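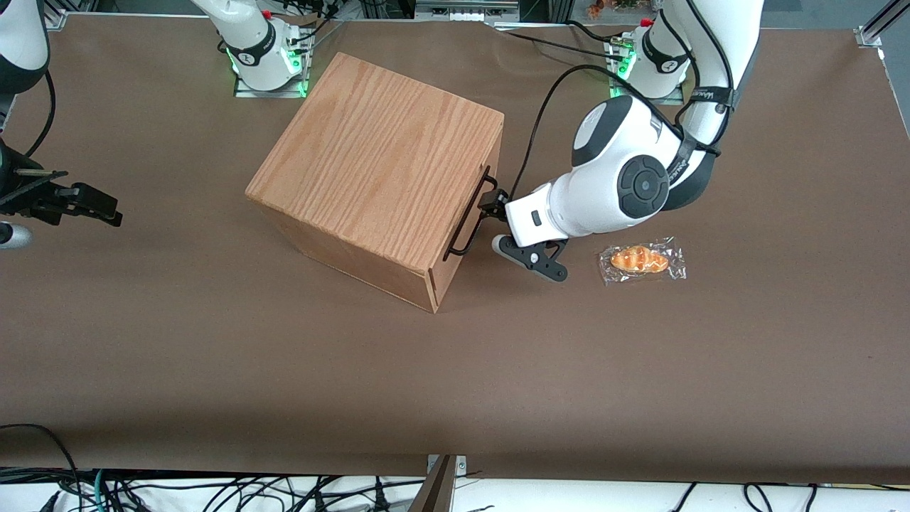

## Colloque « Savoirs d'expérience et éducation populaire » : appel à contributions

*Publié par l'Institut Lurnel, 2024-11-27*

**1/14**
L'Institut Lurnel ouvre ce jour l'appel à contributions de son prochain colloque, consacré à la place des savoirs d'expérience dans la formation des adultes. Les travaux se tiendront en février, au centre de Clirnidwood. Le présent fil en expose les modalités.

**2/14**
Le colloque prolonge le séminaire interne consacré aux ateliers d'écriture en milieu rural. Les participants y avaient relevé combien les récits de vie recueillis en formation étaient rarement relus par les personnes qui les avaient livrés.

**3/14**
Question directrice : à quelles conditions un savoir acquis hors de l'école, par le travail, l'exil, la maladie ou la vie de quartier, peut-il être discuté à égalité avec un savoir universitaire, sans être réduit à un simple témoignage ?

**4/14**
Quatre axes sont retenus. Axe A : l'écriture collective et la signature des textes. Axe B : la lecture à voix haute dans les groupes d'adultes. Axe C : l'évaluation sans notation. Axe D : les archives des mouvements d'éducation populaire.

**5/14**
Sur l'axe A, le conseil scientifique sera attentif aux questions de propriété des textes. Qui signe ? Qui corrige ? Qui décide de la publication ? Les propositions fondées sur un différend réel, exposé avec l'accord des intéressés, sont encouragées.

**6/14**
L'axe D s'appuie sur le fonds Zinard, conservé à l'Institut et désormais consultable sur demande. Il comprend 2705 pièces : comptes rendus de veillées, cahiers de stagiaires, correspondance, feuilles ronéotypées. L'inventaire est disponible en salle de lecture. Certaines pièces nominatives restent soumises à autorisation.

**7/14**
Peuvent soumettre une proposition : les chercheuses et chercheurs, les doctorants, les formateurs, les membres d'associations et toute personne ayant suivi une formation pour adultes. Aucun diplôme n'est exigé. Les propositions rédigées à plusieurs sont recevables dans les mêmes conditions que les propositions individuelles.

**8/14**
Deux formats sont admis. La communication classique est suivie d'une discussion avec la salle. L'atelier suppose un texte, un objet ou un enregistrement remis aux participants dès l'ouverture de la séance. Merci d'indiquer le format choisi en tête du document.

**9/14**
La proposition comporte un titre, l'axe concerné, un résumé d'une page et quelques lignes de présentation des auteurs. Elle est rédigée en français. Une proposition enregistrée oralement est également acceptée ; le secrétariat en établit alors la transcription, qu'il soumet à l'auteur avant examen.

**10/14**
Les dossiers sont lus par deux membres du conseil scientifique et par un membre du groupe Shi, qui réunit d'anciens stagiaires de l'Institut. Les trois avis ont le même poids. En cas de refus, un avis motivé est adressé par écrit.

**11/14**
L'Institut prend en charge l'hébergement et les repas des intervenants. Les frais de transport peuvent être remboursés jusqu'à 100 % pour les personnes sans rattachement institutionnel, sur présentation des justificatifs. Les demandes d'avance doivent être jointes à la proposition.

**12/14**
Le centre de Clirnidwood est accessible aux personnes à mobilité réduite. La salle plénière est équipée d'une boucle magnétique. Les besoins particuliers (interprétation en langue des signes, documents en grands caractères, garde d'enfants) sont à signaler lors de l'inscription.

**13/14**
Les actes paraîtront dans la collection des Cahiers Lurnel. Les discussions seront publiées avec les communications, après relecture par les personnes qui y auront pris la parole. Toute intervention pourra être retirée à la demande de son auteur jusqu'à la remise des épreuves.

**14/14**
Les propositions sont à adresser au secrétariat des séminaires, par courrier ou au moyen du formulaire en ligne, rubrique « Études et séminaires ». La date limite d'envoi figure sur le formulaire. Les inscriptions du public seront ouvertes après publication du programme définitif.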